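Off-peak balance on a Wurstead leisure card not accepted at the Dambrauskienė hall

Posted in: Sport and Leisure > Cards and bookings
25 March 2018

shuttle_return

I have a Wurstead leisure card with two balances on it. One is the ordinary cash balance, the other is the off-peak badminton block (ten sessions, bought at the main centre desk). The block works at the main centre without trouble. At the Dambrauskienė hall the Raltus reader at the door shows a green tick, the door opens, and the session is then taken from the cash balance at the full court price. This has now happened on three visits, all booked through Wundum and all starting at 14:00, well inside off-peak hours as printed on the price list.

The desk at the hall says the block is valid at both sites. The desk at the main centre says the same, and that the fault must be in my booking. In Wundum the booking shows as "Court, 1 hr, standard". I can't find a setting to change "standard" to anything else. Is there a step I have missed, and can the money be put back on the card? I would like to sort it out before the summer price list starts in April.

netcord

Same thing happened to me. I gave up and pay cash now. The hall is cheaper after eight in the evening anyway if you don't mind the lights on court 3.

baseline_wurstead

The green tick on the reader only means that the card is live and there is a booking against it. It does not tell you which balance is being used. That is fixed when the booking is made, and the door just carries it out.

In Wundum the rate is set by the product you pick, and the two sites list their products differently. At the main centre there is one court product and the system works out peak or off-peak from the start time. At the hall there are two separate products, "Court" and "Court (block)", and the second is hidden unless you have ticked "Show prepaid items" under My Card. The tick box is off by default and goes back to off if you log out on a phone. On a computer it stays as set.

What to do:

Log in, open My Card, tick "Show prepaid items" and save.
Go to the hall's page and choose "Court (block)".
Check that the summary line reads "1 session" and shows no price. If there is a price, you are still on the cash product.
Confirm, and keep the email.

Bookings already made cannot be switched over. Cancel and rebook, but do it more than 24 hours ahead or the full charge stands.

For the money: there is a form at either desk called Balance Correction. It wants the card number, the date and start time of each session and the booking reference. They will put back the cash and take the same number of sessions off the block. Mine took nine working days. They do not do it over the phone. 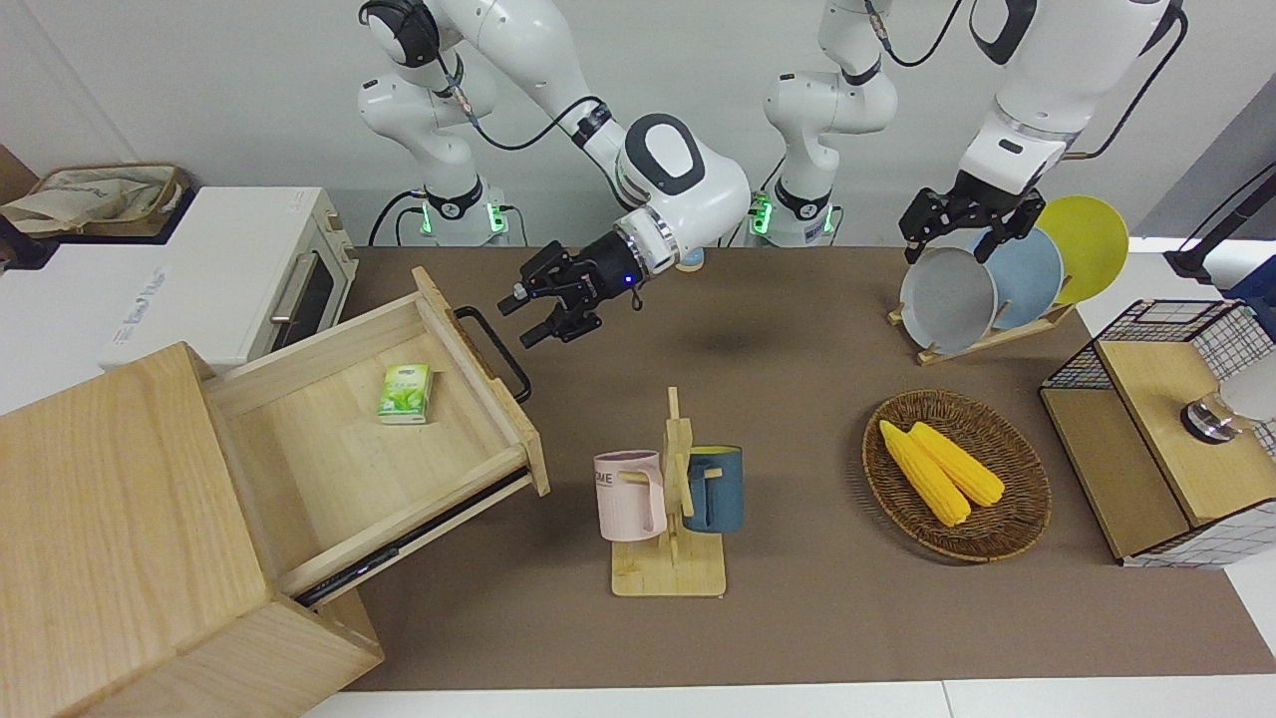 Arms at a brown tabletop, both grippers open.

One more point. The block has its own end date, 300 days from purchase, and this is not the date printed on the card. It is shown under My Card in small type below the balance. A correction does not extend it.

shuttle_return

Thank you. The box was not ticked. "Court (block)" appears now and the summary gives "1 session" with no price. I have rebooked next week's court and will hand in the form for the other three. The end date on mine is later than I expected, so that part is fine.

hallside

Small correction to the above — the 24 hours is counted from the start of the session at the main centre, but at the hall it is counted from when the building opens that day. For a 14:00 court you need to cancel before opening time on the day before. It is in the booking terms, section 6. I lost a session that way.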